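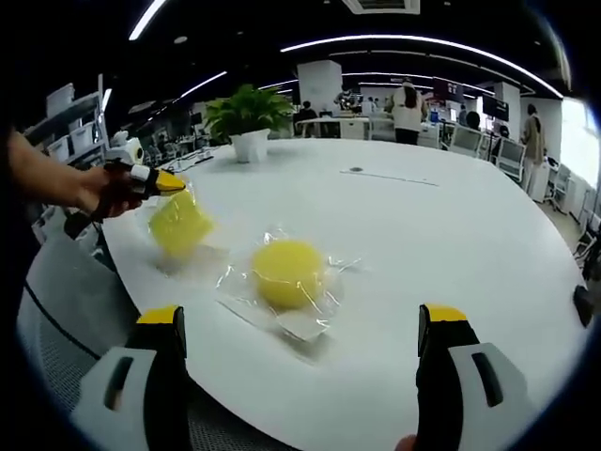
Visit report: Dritley, Nondcombe site
Filed 31/12/2023 for the equipment planning group

Purpose of the visit was to settle three open lines in next year's budget: the number of hand-held grippers to buy, the floor space they need, and whether the Sjöberg service plan is worth paying for. Dritley runs its handling work in the same open-plan office as everyone else, so the figures below apply to a shared floor and would need adjusting for a closed lab.

Work in progress

Handling was being done at a white oval table with two grippers, one per hand. The items were yellow sponges in clear plastic, one round and one closer to square. Wrapped soft goods are a fair test for our purposes. The wrapper is larger than the product and has loose material at the edges, so the fingers may close on film, on sponge, or on both. Our own parts list has 60 bagged items on it, and most are closer to this than to the rigid blocks used in the Omitz sales demo.

The grippers have yellow tips. Dritley treats tips as a consumable and orders them with the gripper, on the same purchase order. We had them under spares, on a separate line with a separate approval. I recommend moving them.

Purchase cost

The Omitz quote is $1,174 per gripper, tips not included. A tip set is $377. Dritley buys one extra set per gripper at the start and none after that until the first set is worn, which they check by eye. On that basis:

Gripper: $1,174
First tip set: $377
Extra tip set: $377
Per gripper: $1,928
Per station (2 grippers): $3,856

Our draft had $2,348 per station, the two grippers alone. The draft is short by $1,508 per station before shipping and tax.

Table and floor

An oval top was not on our list. Dritley picked it for reach: the operator can work from any side, and there is no corner to lean over. The drawback is that it does not push flat against a wall, and it takes more floor than a rectangular bench with the same usable surface. For our room I would stay with rectangular benches - the aisle behind them is already tight.

Shelving with bins stands beside the table. We had put storage at the far end of the room. Items get swapped often enough that the walk would add up, and a shelving unit per station should go in the plan now. I have not priced it.

Lighting at Nondcombe is by curved LED strips in a dark ceiling, with daylight from windows on one side. Clear film picks up white reflections under those conditions. Anyone planning to run cameras over wrapped goods should budget for a lighting trial first. Our room has no windows, which removes one variable.

Service plan

Sjöberg offers a yearly plan covering calibration and loan units. Dritley took it for the first year and dropped it, then kept one spare gripper on the shelf in its place. With fewer than four stations the spare is cheaper. With more, the loan units start to matter. We are planning two stations, so I would buy the spare.

Open items

Omitz has not confirmed whether the quoted price holds past February. Lead time on tips is also unconfirmed.
Shelving price needed from facilities.
Revised total, two stations plus one spare gripper with both tip sets: $9,640, excluding benches, shelving, shipping and tax.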